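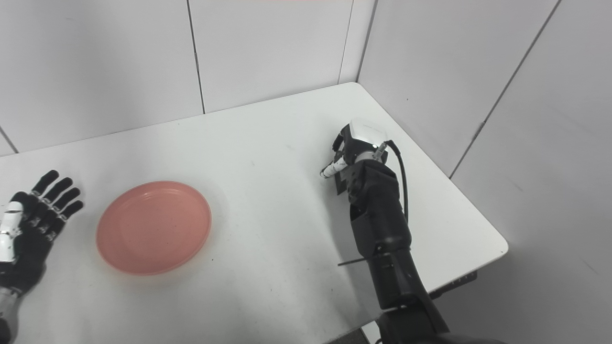
4. Setting up the table chores

Many buyers of the Droder two-hand unit ask us first if it can already do the housework. The short answer is: a few chores, at one table, after a good set-up. We always begin with one plate on a plain table, like the pink one between the two hands, because a round plate with a raised rim gives the fingers something to take hold of. A plate which is fully flat is much more difficult, and we do not advise it in the first weeks. Please follow this section in the order it is written, also if you have set up another machine before.

4.1 Before you switch on

1. Clear the table. Remove cups, cloths, phones and papers.
2. Check that the table does not move when you push it with your hip. If it moves, tighten the feet.
3. Look along both arm cables. A cable may hang in a loop, but it must not be twisted and must not touch the table edge when the arm is lifted.
4. Open and close each finger by hand, slowly. You should feel the same resistance in all of them. Do not force the thumb.
5. Switch on the unit and wait until Ona, the control program, shows "Ready". The first start can take almost 30 seconds.

CAUTION: Keep your own hands away from the table when Ona shows "Ready". The arms can start to move without a sound.

4.2 Teaching the plate

1. Put one empty plastic plate on the table, within reach of both hands. Do not use glass or china for teaching.
2. In Ona, open Objects, then New, and type a name for the plate.
3. Press Look. Wait for the green outline. If the outline includes the shadow of the plate, move your lamp and press Look again.
4. Choose which hand lifts and which hand supports. For a first plate we recommend right lifts, left supports.
5. Press Try Slow. Keep one finger on the stop button during the full movement.
6. Repeat step 5 with the plate in different places. Ona saves up to 192 tries for each object, and after this it deletes the oldest.

Note: A lift from the flat table is the hardest part. The fingertip has to come under the rim, and the rim is low. If the hand pushes the plate away again and again, lower the approach height by one step. Do not raise the grip force. More force only makes the plate slide faster.

4.3 What you can expect at present

We prefer to say this clearly in the manual, so that you do not discover it in your kitchen.

Works well: lifting one plate, moving it to the side, placing it on a second plate of the same kind.

Works sometimes: taking the top plate from a stack, wiping a plate with a dry cloth.

Does not work yet: wet plates, thin plates, plates with food on them, cutlery in a drawer. Loading a dishwasher is not supported. A person is still quicker at all of these tasks, and also at the ones in the first group.

If you use the unit in a shop or a canteen, the same list is valid. A customer in packing work, Tosteletti, uses it only for placing trays, and for this it is sufficient - but they have one person standing near it the whole shift.

4.4 Care

Wipe the fingers with a dry cloth after each session. Do not use oil. After 400 hours of work the finger covers must be changed, and after 2000 hours the wrist must be sent to us for inspection. Ona displays the hours under Service.

CAUTION: Disconnect the power before you change a finger cover.

Last changed 9th October, Noman Baloch. Step 3 in 4.2 is new. For the Stöckli table stand, see section 5.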